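**Unit 4 handout: Wood grain and finish on table surfaces**
Interior Materials, June. Prepared by Kwan-ho Chu; finishing section by Ayman El Khatib.

Read before the workshop. Bring the Brernach sample set and a soft pencil.

## 4.1 Terms

- **Grain direction**: the general run of the fibers along the board.
- **Figure**: the visible pattern on the face. Straight, wavy and cathedral figure are covered in Unit 3.
- **Texture**: the size and spacing of the pores. A surface can have straight grain and coarse texture, or the reverse.
- **Runout**: fibers leaving the face at an angle. Plane against the runout and the surface tears.

## 4.2 Sanding sequence

The practice top is 1,350 mm long. Work it in full-length passes, with the grain, overlapping each pass by half the width of the block.

1. Start at 80 grit only if there are mill marks. Otherwise start at 120.
2. Vacuum between grits. Loose grit from the previous stage leaves scratches that show up under oil.
3. Go to 180 and stop. Finer paper closes the surface and the oil takes unevenly.
4. Dampen the top lightly, let it dry, and cut back the raised fibers by hand.

Students at bench 10 should use the extraction hose on the left - the right one is blocked.

## 4.3 Reading the surface

Pale woods are harder to inspect than dark ones. Contrast between early and late growth is low, and glare hides much of what remains. Inspect from at least two positions, and turn the sample if the lamp can't be moved.
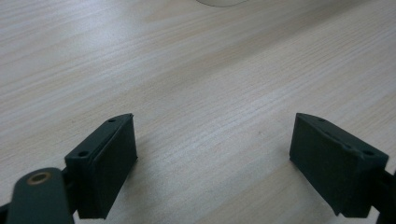
On a light top with fine, closely spaced grain, expect alternating streaks of slightly lighter and darker tan. Where light falls directly, the streaks wash out and the area reads as brighter wood. Mark any suspect patch in pencil, change the angle of the light, and look again. If the patch moves, it is glare. If it stays put, check for sanding scratches or old finish.

## 4.4 Record sheet

Enter for each sample:

- sample number (the set runs to 206)
- grain direction relative to the long edge
- last grit used
- patches marked, and result after relighting

Sample 176 is missing its label; write the number on the back. Sheets go in the tray by the door before 4 p.m.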